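Home | Notebook | Bench Log | Parts Shelf | Contact

29 September 2019

Tidy-up day in the front room at Claramville, which I've been putting off since June. I came in meaning to finish the Nemetti write-up and ended up on my hands and knees looking at the floor instead, so that's what this entry is. If you were hoping for Nemetti numbers, sorry, next time!

First job was the stretch by the white slotted cabinet thing on casters. It's a dust magnet (all those little slanted slots) and stuff collects next to it like it's a parking spot. I wanted anything bulky and black in plastic out of there before I got the brush out, and I also wanted to get round the caster on the left corner, where the fluff likes to wind itself on. 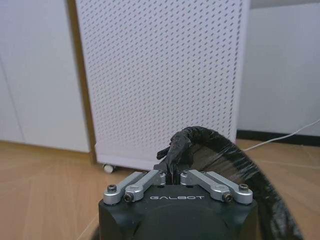
By the white slotted panel. Shiny black bundle, tip pointing up.

Note for whoever does it next: shiny plastic wrap is a pain, it slides all over the place and crackles like a bag of chips. Grab it by the tip, not the middle. I gave the slots a pass with the soft brush and then a damp cloth, top to bottom, and it took me 26 minutes, which seems silly for one panel, but I did stop for coffee. The good cloths are in the Rivolley box, and please put them back in the Rivolley box, I found two of them behind the paint last time.

Next, the TV stand. Black metal, tall posts, a rail across at mid-height, and every bit of it shows fingerprints. I've asked before if we could all push it by the posts and not by the screen, so I'm asking again. It's a heavy old lump and once it gets going it doesn't want to stop (ask my left foot). I want 90 cm clear in front of it so the broom fits through without me having to turn sideways.

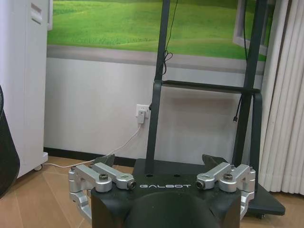
Floor and small trash

I love this floor, the chevrons are really pretty, but wow does it hide things. Anything brown is gone for good. The red and white scraps are at least easy to spot, so those went first, and the rule I'm trying out is bin goes to the trash, trash doesn't go to the bin. So you take the round black one along with you as you work and drop things in as you find them. Much less walking! I used to leave it by the door and I'd end up with a fistful of wrappers and half of them back on the floor before I got there.
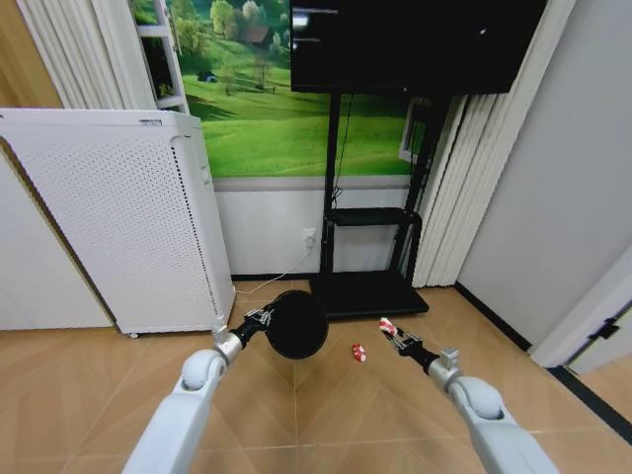 The other half of the rule is to empty it when you're done, even if there's hardly anything in there, and I'll admit I'm the worst offender. It's also worth running a fingernail or a bit of card along the pale seams between the sections, grit sits in there and then you hear it under your shoes all week. I tried the Gachanja floor soap at roughly half what the label says and it still left a film, so I'm going to go back to plain warm water and see if that's any better.

Keep the shelf and the base of the stand clear too, please. I know a shelf looks like an invitation, but last time somebody used it there were 5 mugs on it and one of them was mine, so no judgment.

Still to do: wipe the screen with the dry cloth only, look for the missing dustpan, order more bin liners (the small size, we got the big ones again). Then Nemetti, I promise.

2 comments | 5 shares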